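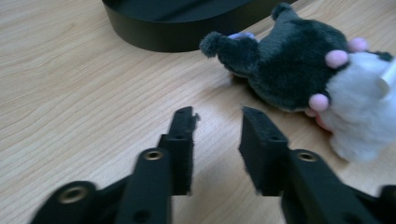 Photo: Plesell bench, wrist camera

Gripper width drifts on dark objects, wrist camera only
Forum: Perception and Calibration
Posted Wednesday

plesell_bench
We are estimating finger opening from the wrist camera on a hand-held two-finger gripper. No encoder, width comes from vision only. Segmentation picks out the inner faces of both fingers, then we fit a line to each and take the distance at the tip. On bare table it is fine. With the dark plush on the table the width trace starts to wander and sometimes jumps outward by several millimetres for a few images, then comes back. Replay of those episodes on the arm gives a grasp that closes late.

Software is Prukusska 3 with the stock width node. Exposure is automatic. Has anyone had this with black fingers and black fur?

tormod_k
Yes. The line fit has very little to hold on to. Your foam strips have a frayed edge, so the mask boundary moves from one image to the next even when the fingers don't. Add dark fur behind the tip and the mask leaks into it. Print the mask area per finger against time. If the jumps in width line up with jumps in area, it is leakage and you can stop looking at the calibration.

plesell_bench
Checked. They line up. Area on the right finger nearly doubles in the worst episode, left one hardly changes.

ashgrove_ctrl
I'd drop the segmentation. You have brass eyelets on the linkage arms. They are round, they are bright against the black plastic, and they never go near the object. Detect those, solve the linkage, and the tip position follows from geometry. There are two in view on the left arm, so on that side you get the arm angle directly.

tormod_k
And one on the right, going by the photo. You can't get an angle from a single point without assuming the pivot is where the drawing says it is. Play in a plastic linkage will swamp any gain.

ashgrove_ctrl
If the two sides are geared together you only need one angle. Play shows up as a constant offset for most of the stroke and you calibrate it out.

tormod_k
It is not constant. It changes sign when the load changes direction, so you get one value while closing and another while opening. We measured this on a Visser linkage of similar layout and gave up on it. Fine for a rough width, no good for deciding when contact happens.

mirelurk
Could you not use the small holes in the upper part of the fingers? One in each, at similar height, and wood showing through would give decent contrast.

ashgrove_ctrl
Wood showing through until the object sits behind them. Then you are back to dark on dark. Same problem, smaller target.

mirelurk
Fair. Tags on the fingers, then. A small printed marker on each one, well below the foam. Breson's tracker handles them at that distance and the latency is low enough at 48 Hz.

plesell_bench
We would prefer not to add tags. We already have 83 episodes recorded without them and I don't want two sets with different-looking fingers going into the same policy.

mirelurk
You can mask the fingers out before training. We do.

plesell_bench
The policy does worse for us with the fingers masked. Might be our data, I haven't gone into it.

tormod_k
Cheaper things to try first: lock the exposure. White belly fur on one side pulls auto exposure down and the blacks close up, which would fit with the right finger being the bad one. Then fit on the outer edges of the fingers as well as the inner ones, and reject any step larger than the gripper can physically make between two images.

plesell_bench
Exposure locked, step limit added. Fresh recordings look much better, jumps gone, still a slow wander of a millimetre or so. For the old ones I re-ran the node offline with the step limit only and 1000 iterations on the robust fit. Most are usable. I'll try the left-side eyelets as a second estimate and compare.

ashgrove_ctrl
Post the opening and closing traces separately if you do.

tormod_k
Seconded. I still expect them to disagree.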